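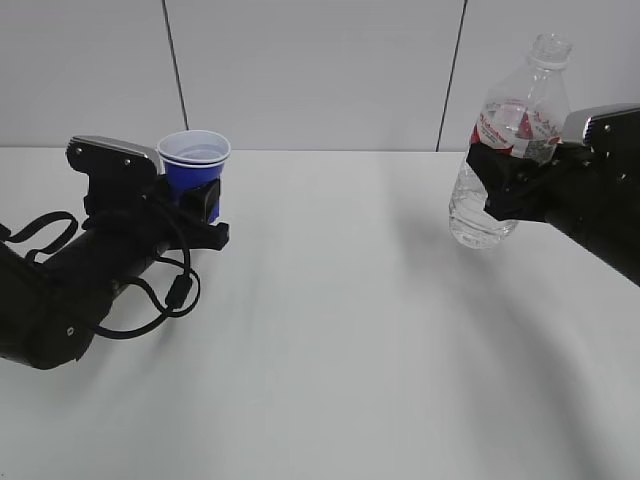

Le blanc est la couleur la plus bavarde de la palette, et c'est avec un immense plaisir que nous lui consacrons tout le chapitre 4. Après les terres, les rouges et les bleus, vous voici devant un tube que vous viderez plus vite que tous les autres, et que la plupart des débutants achètent sans lire l'étiquette. Or un blanc a une température, une épaisseur, une vitesse de séchage, parfois même un caractère franchement pénible ! Il est aussi d'une sensibilité extrême à ce qui l'entoure. Quelques ombres pâles jetées en diagonale sur une table blanche, et la surface se met à glisser vers un gris très clair ; le mur blanc du fond, lui, ne tient dans l'espace que par les deux joints sombres et minces qui séparent ses panneaux. Peindre cela avec du blanc sorti du tube donnerait une grande tache muette. Il faut donc apprendre à casser le blanc, à le réchauffer, à le refroidir, et à garder le plus pur pour la toute fin.

À la fin de ce chapitre, vous saurez choisir entre les trois grands pigments blancs, préparer une gamme de gris colorés et conduire une petite nature morte claire sans la salir. Prévoyez une palette propre, un couteau souple et de la patience, surtout si vous travaillez à l'huile.

4.1 Trois pigments, trois tempéraments

Le blanc de plomb est l'ancêtre. On le fabriquait déjà dans l'Antiquité en exposant du plomb aux vapeurs de vinaigre, et les ateliers européens l'ont employé pendant des siècles. Il est chaud, nerveux sous la brosse, il sèche vite et forme un film souple et résistant. Il est également toxique, et sa vente est aujourd'hui très encadrée. Nous n'en utiliserons pas dans les exercices, mais il faut le connaître, car une bonne partie des carnations que vous admirez au musée lui doivent leur éclat.

Le blanc de zinc s'est répandu au dix-neuvième siècle, d'abord chez les aquarellistes. Il est froid, assez transparent, merveilleux dans les mélanges délicats : un bleu coupé de zinc garde une fraîcheur que l'on n'obtient pas autrement. À l'huile, en couche épaisse, il devient cassant avec les années. Gardez-le pour les voiles et les glacis.

Le blanc de titane, arrivé dans les boîtes de peinture au vingtième siècle, couvre tout. C'est sa force et son défaut. Une noisette de trop et votre ocre patiemment monté tourne au crayeux. Dans l'atelier d'Ovville où ce manuel a été mis au point, Nathalie Fehr faisait préparer deux échelles du même rouge, l'une au zinc, l'autre au titane, en 11 paliers chacune. Refaites l'expérience chez vous, elle prend une soirée et elle vaut bien des pages de théorie. Vous verrez les deux échelles se séparer dès les premiers mélanges, la seconde pâlissant à toute allure pendant que la première semble encore hésiter.

4.2 Le blanc des autres

Une couleur saturée placée près d'un blanc le transforme. L'œil prête au voisin un peu de la teinte complémentaire, ou bien la lumière renvoie réellement un peu de couleur d'une surface à l'autre, et les deux effets se mêlent sans prévenir. C'est un bonheur à observer, et les objets les plus ordinaires suffisent.

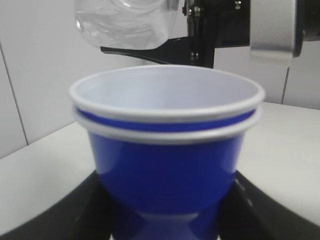
Fig. 4.2. Gobelets bleus emboîtés. L'intérieur va du blanc au gris lavande pâle.

Pour rendre un tel intérieur, partez d'un blanc de zinc à peine teinté d'outremer et d'une pointe de laque de garance. Posez ce ton partout, puis montez vers le clair au titane sur le bord seulement. Sur les fonds, l'inverse marche très bien : un gris chaud, fait de blanc, d'ocre jaune et d'un rien de noir d'ivoire, suffit à faire chanter le bleu. Essuyez le pinceau entre deux tons, même quand vous êtes sûr qu'il est propre.

Gwion Humphreys, dont nous étudierons les neiges de Tarkaneck à la section 4.5, n'employait presque jamais de blanc pur. Dans ses carnets, il note pour un seul champ enneigé un jaune de Naples très rompu, un rose éteint et trois gris bleutés ; le tube de titane n'intervient que sur une crête, large comme un ongle. De loin, on jurerait pourtant que tout est blanc. Ses petits formats, peints dehors en 30 minutes, sont à cet égard plus instructifs que les grandes toiles.

Avant de commencer

Prenez une feuille de papier à dessin, une serviette de table, une coquille d'œuf et un morceau de craie. Disposez-les près d'une fenêtre et classez-les du plus clair au plus sombre, en plissant les yeux. Notez votre classement, puis recommencez en fin d'après-midi. Conservez les deux relevés : ils serviront de point de départ à l'exercice 4.1, page suivante.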